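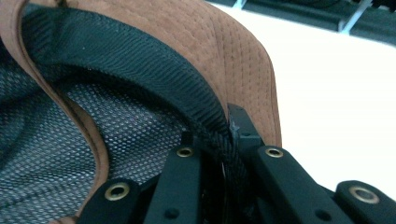 Figure 3. Black links of the hand-held gripper at the rim of a brown hat. Each link in view carries a brass grommet near its upper end.

Search articles, authors, keywords Go

4.2 Finger wear and service of the hand-held unit

All demonstrations in the Lilasach set were recorded with the same hand-held gripper, referred to below as unit 9. The unit was assembled at Trenus from black links, with finger pads held by small screws. Service was done between sessions by one operator, and the procedure changed only once during the study, when the pad screws were replaced with a longer type.

Soft goods load the fingers differently from the rigid objects in Section 3. A box or a cup meets the pad over a flat area and leaves it cleanly when the jaws open. Layered fabric is drawn into the space between neighboring parts of the mechanism. In Figure 3 a dark block projects up between two of the links and wedges the ribbed sweatband against the crown, and the band is bunched at that point. A small frayed spot with a few loose, light-colored threads is visible where the fabric presses against the block. We did not record the state of the hat before it entered the set, so the fraying cannot be assigned to the gripper on this evidence. It did lead us to add thread removal to the service list.

Loose thread matters for two reasons. It winds around the link pins and adds friction to the closing stroke, and it can hold a jaw slightly open when the trigger is released. The second fault is harder to find because the width reading still looks plausible. A session log showing a nonzero resting width was therefore treated as a service call, even when the operator reported no change in feel.

The service interval was set at 400 grasps. At each stop the operator opened the jaws fully, cleared the gaps between the links with a nylon brush and tweezers, and checked each grommet by hand for looseness. Grommets that turned under light finger pressure were pressed again or replaced. Pins received a dry lubricant. Oil was tried early on and dropped, as it marked light fabric and collected lint. A full service took about 25 minutes, most of it spent on the gaps.

Pads were inspected last. Chipping along the upper border was accepted as long as the flat contact area was whole and no edge caught on a strip of knit test cloth drawn over it by hand. Scuffs on the pad face were ignored. This limit is loose compared with the one used for our fixed cell – there a chipped pad is replaced on sight – but pad changes on the hand-held unit shift the zero width and require a new calibration. Over the study 13 pads were replaced, all of them for edges that caught the test cloth. None was replaced for wear on the contact face.

Hats were grasped from the open side with one finger group inside the crown. In this pose a catching edge reaches the mesh lining first, and the operator is unlikely to see it behind the finger. The test cloth was chosen to resemble such a lining for this reason. Screws were tightened after the pad check and marked with a paint pen across the head, so that any rotation could be seen at the next stop.

We use cookies to improve your experience on this site. Accept Manage settings
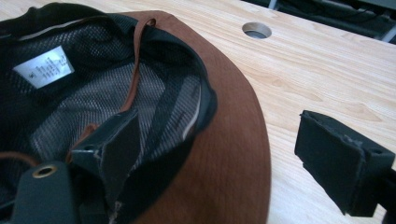 4.3 Calibration after pad replacement

After any pad change the jaws were closed on a steel gauge block, then on each other with no object between them, and both width readings were stored in the Renudell configuration file. If the second reading differed from the previous zero by more than the tolerance in Table 2, the pads were removed and reseated before the test was repeated. D. Baranauskienė carried out all calibrations. Sessions recorded between a pad change and a completed calibration were excluded from training but kept in the raw archive.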